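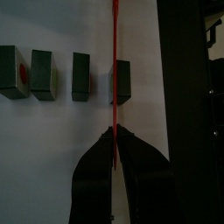
Wrist cam, red rod pinched upright in the fingers. Green blocks on the wall behind.

Tuesday, April 7, 2020
Kultetdale cell, two-arm table – finger and wrist service

Started with the wrist cam. Exposure was locked at the value from November, way too dark on the left side of the view. Raised it one step, left gain alone. Better. Still shadow toward the right edge but the fingertips read fine and that's what the Wike tracker needs.

Finger screws: went over all of them with the small torque driver. One on the left arm had backed out maybe a quarter turn. Cleaned, threadlocker, back in. Marked it with paint pen so we can see if it walks again. Do NOT use the red threadlocker on these, last time it took heat to get the fingers off and the pad glue went with it.

Pads are at 800 cycles. Swap is due at 1,000 so they'd go in the middle of the next long run, which is dumb. Spare set is in the drawer under the Redurero controller, one set only, need to order. Will swap before the run starts and reset the counter by hand (Husura menu, page 4, the reset button is the one labeled "service" and not the one labeled "clear" – clear wipes the offsets too. ask me how I know)

Closing gap after screws: checked with feeler gages both sides. Left ok. Right closes a hair early, same as before, so not the screws. Put it down as offset, did not touch the mechanics.

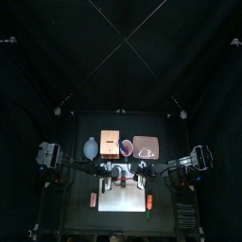 Homing next. Both arms homed from cold with no fault. Then jogged them in over the white board at slow speed, fingers down, and stopped with the grippers facing each other. Watched the cable bundles the whole way. They drag less now that the ties near the bases are moved back, but the left one still wants to ride up when the wrist turns past half. Loosened one tie and gave it more slack. Seems ok at slow speed, not tried at full.

Table objects stay where they are for now: bowl, wooden box, pink cup in the back row, small stuff beside the board. If you move them for cleaning put them back before you run the check program, it has the old positions saved and it will not look first.

Keepout height over the back row was set too low. Raised it in the Husura config and saved as rev 233. Old revision is still on the controller, dont delete it yet.

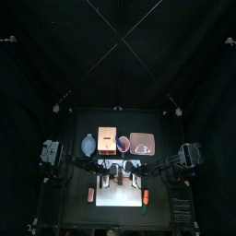 Right arm threw a following error on the second jog, joint 5, cleared on reset and did not come back. Logged it. Pulled the connector at the base and reseated it, pins looked clean. If it comes back swap the cable before blaming the drive, we lost a whole day on that in November.

Board is shiny and the lights bounce off it pretty bad. Tried turning the overheads down one notch, wrist view got too dark again, turned them back up. Matte sheet would fix it. Add to order.

Left to do:
– order pads (both arms) and matte sheet
– swap pads, reset counter
– full speed jog w/ new cable slack, somebody on the stop button
– right gripper offset, recheck when its warm
– back up rev 233 to the Kultetdale share

Arms parked, drives off, air left on for the night crew.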